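How I Get Empty Water Bottles Ready for Seed Starting

Posted Wednesday, March 6, 2019

I start pretty much everything from seed, and for the past few springs my little greenhouses have been plain old water bottles. You cut one in half, put dirt in the bottom, pop the top back on, and a tomato seed thinks it's on vacation. They cost me nothing (well, the price of the water) and they fit on the windowsill next to the sink, where I'll see them and remember to check on them.

The cutting is the easy part. What took me a couple of years to get right is the prep, mostly the label, so that's what most of this page covers.

What you'll need:

Clear plastic water bottles, the kind with ridges molded into the lower part
Dish soap and warm water
A pair of snug knit work gloves
Cooking oil and baking soda
Scissors and something pointy for holes
Potting mix and seeds

Step 1. Pick your bottles

Go for clear ones. The tinted kind work, sort of, but my seedlings in blue bottles came up leggy and sad. I also like a bottle with a lot of shape to the base because it's stiffer and doesn't buckle when you cut it. The super thin ones crumple the minute you touch them with scissors, and then you've got a jagged edge and a bad mood.

Lay the bottle down on a light-colored table and take a good look at it before you do anything else. Scratches and little cracks show up so much better with something pale underneath! If the base is cracked, recycle it and grab another. A dent in the side is fine.
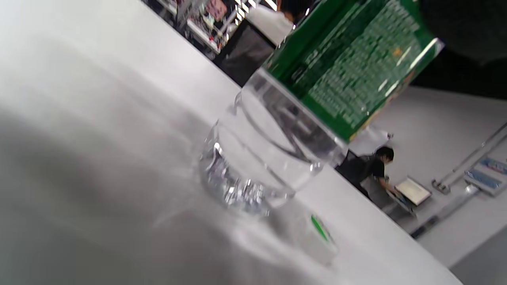 Keep the cap, too. I lost so many caps the first year that I ended up covering bottles with squares of plastic wrap and rubber bands, and it looked terrible. Now they all go in a mug by the sink as soon as a bottle gets emptied. You'll want them later for controlling the moisture.

Step 2. Wash it out

A drop of dish soap, warm water halfway up, cap on, shake like crazy. Rinse until there are no more bubbles. Go easy on the heat – really hot water will warp a thin bottle and it won't stand up straight again. Then leave it upside down in the dish rack overnight.

Step 3. Get the label off

Okay, so here's my method. Don't soak first. I used to soak them in the sink for hours and all I got was label mush that clogged the drain. Try it dry. Find the seam where the label overlaps itself, work a fingernail under one corner, and peel slowly and straight back on itself.

Hold the bottle with your other hand, and wear a glove on that hand at least. Bare fingers slide all over slick plastic. A knit glove gives you enough grip that you don't have to squeeze, and squeezing is how bottles get creased. Put your fingers right up over the label to steady it while you hunt for the seam, then shift them down out of the way when you're ready to pull.
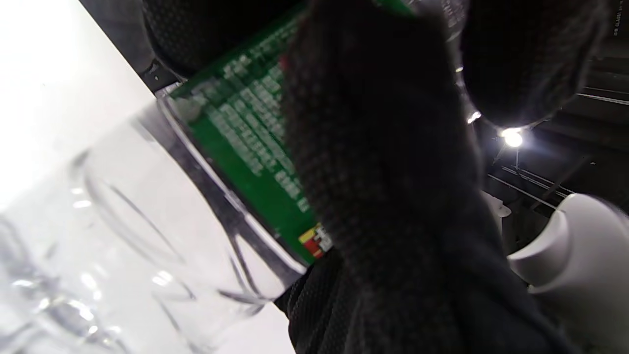
Gloved fingers over the green label, with the ridged part of the bottle left clear.

If there's a stripe of glue left behind, mix equal parts cooking oil and baking soda, smear it on, wait 5 minutes and rub it off with a paper towel. Wash again with soap or everything will stick to it, potting mix included.

Step 4. Cut and poke

Cut the bottle across the middle, a little below where the label used to be. Snip 2 short slits in the rim of the top half so it slides over the bottom half without a fight. Then poke a few drainage holes in the base. I use a metal skewer and go from the inside out, over an old cutting board.

Step 5. Plant

Fill the bottom with damp potting mix, leaving a couple of fingers of space. Plant 2 seeds per bottle and snip the weaker one later. Slide the top on, cap it, set it on a saucer and find it a bright spot. When the sides are fogged up all day, take the cap off for the afternoon.

Mine usually move outside in late April, bottle tops and all, on whichever side of the porch gets less wind.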